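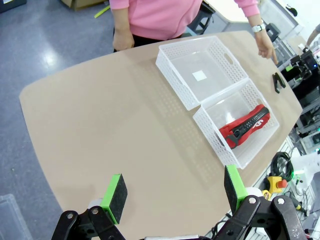

Wrist view, basket transfer task: red pouch in the near basket, far basket empty.

Drumska Basket Transfer, data card

Contents: 219 episodes of tabletop pick and place, one object per episode, recorded at 15 frames per second. Eight object types, soft goods included.

Format: one folder per episode, with wrist video, joint positions and gripper width. Timestamps share one clock.

Known issues: people appear in some wrist views -- do not crop them before training, as the crop shifts the camera calibration. Episodes over 2000 frames are split in two.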